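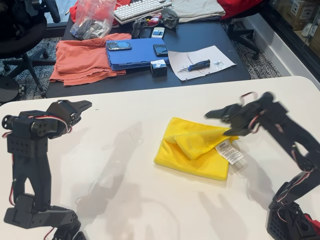

1. What we looked at

Group report, Setareh Bagheri, Tane Grimshaw, Parisa Jafarzadeh. Site: Jiltgate, they do linen and cleaning cloths for small offices. Question we picked – what happens to the folding staff when part of the folding goes to arms?

We visited twice in September. Talked to people on both shifts, sat in on one handover. Not enough time for the night crew, sorry.

2. How the work is split now

Before: folders did everything. Sort, fold, check label, stack. Up to 303 cloths an hour on a good table, according to the shift sheets.

Now the flat square stuff is being moved over to pairs of arms, one each side of a white table. T-shirts and anything with sleeves still by hand. The folders who moved over are called "table minders". They set out the cloth, watch, fix a bad fold, write it in the log. Training was 2 days, most said too short.

Nasrin Salehi has folded there for 17 years. She told us her wrists are better but the day is longer in her head. "I used to think about dinner. Now I have to watch it." Two others said nearly the same thing.

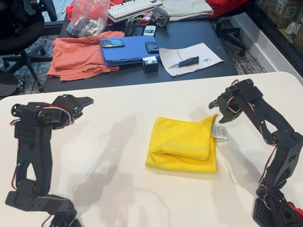 Fig. 2. Yellow microfiber cloth between the two arms, care label on the right side.

3. What changed for people

Pay – same grade so far. This was the biggest complaint. Minders write logs and do small repairs, folders don't, same money.

Talking – folding tables used to be a group of four, now its one person per pair of arms. Ea Steinarsdóttir (shift lead) moved breaks so the minders all stop together, 30 minutes. People liked that more than anything else we asked about.

Skills – some picked up screwdriver work, changing servos etc. Others didnt want to and weren't pushed. Parisa thinks this will turn into two groups of staff later on, Tane disagrees, we left both in.

4. Problems with our study

Small group, mostly day shift. Ea was in the room for some of the interviews wich probably changed the answers. No pay data, we asked and didn't get it. Fold quality not measured at all, that was outside the assignment.

5. Still to do

Night crew interviews, Saturday if Jiltgate says yes. Add the log sheets as an appendix. Setareh to fix the reference list.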